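The Year I Gave Up on My Living Room Floor

I have owned eleven rugs. I know this because my sister made me write them down at dinner one night, on the back of a takeout menu, and she would like it known that she was right and I was wrong. (I had guessed five.)

The first was a shag thing in a color the store called oatmeal. It shed like a dog. The last one lived for two winters under my dining table, where it collected rice, and I mean that literally, because I could hear it when I vacuumed. In between came a parade of bargains, each of them rolled up in the back of my car with one end poking me in the ear.

So last September, when my lease got renewed and the landlord finally hauled off the old carpet, I decided to do the whole thing differently. I was going to get woven matting. Grass, reed, rush, whatever I could afford, laid wall to wall the way my grandmother had it on her sun porch. I loved that porch. It smelled like hay and lemon oil and it left a pattern on the backs of your legs that lasted until supper.

I started at Clusell, the flooring place out past the car wash, because they let you borrow samples. They let you borrow a lot of samples! I came home with 24 squares in a canvas bag and spent a happy weekend moving them from room to room like a card game. Under my kitchen light, half of them went green. Two of them smelled like a barn, and I'm sorry to say those were the two I liked best.

If you have never shopped for this stuff, a few words of warning. Seagrass is slick and tough and does not take dye well, so you get the color it came in. Sisal looks wonderful and feels like walking on a hairbrush. Jute is soft and lovely and will hold on to a spilled glass of wine for the rest of your life. Rush is the old-fashioned one, usually braided in strips and sewn together, and it likes a bit of damp now and then or it gets brittle. I did not know any of this going in. I knew sun porch. 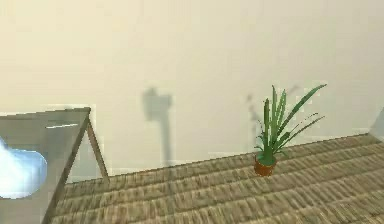 Woven texture, a bare cream wall and one potted plant.

The man at Clusell sent me on to Bermúdez, a little shop that mostly recanes chairs but will order matting if you ask nicely. They keep a ledger by the register with a brass corner on it, and the first page has a date on it, 1772, which I got very excited about until the woman behind the counter told me it was the street number of their old building. I bought a coffee next door and recovered.

What she did have was opinions. She told me to measure the room three times, in the morning, and to write the numbers down in pen. She told me to let the matting sit unrolled for a couple of days before I trimmed anything – it relaxes, apparently, like the rest of us. And she told me to stop looking at Plurkia, the big online outfit, where I had a roll of something called Harvest Twist sitting in my cart at 85 dollars. I went home and ordered it anyway.

Well. Harvest Twist was plastic. Pretty decent plastic, I'll give it that, and it has gone on to a second career on my fire escape, where it gets rained on and doesn't seem to mind. But it squeaked. Every step to the bathroom at night sounded like a person opening a bag of chips.

Back I went to Bermúdez, and this time I did as I was told. The real thing came to around 200 dollars for my small room, plus a roll of Rollska tape for the edges, which is the stickiest substance I have ever handled and which took some of the skin off my thumb. I laid it over a long weekend with a utility knife, a metal ruler and my sister reading me the instructions in her courtroom voice.

The corner by the radiator is terrible. I cut it too short, then I cut a patch, then I cut the patch too short, and there's a bookcase on it now. The rest is flat and mostly straight, and for the first month the whole apartment smelled like a field. I kept opening the front door just to get the full effect.

As for cleaning, I vacuum it with the brush turned off, and I blot spills with a dish towel the second they land. Crumbs do get into the grooves, and chair legs need felt pads. My sister has already asked what I plan to do about the bedroom, and I have the canvas bag by the door.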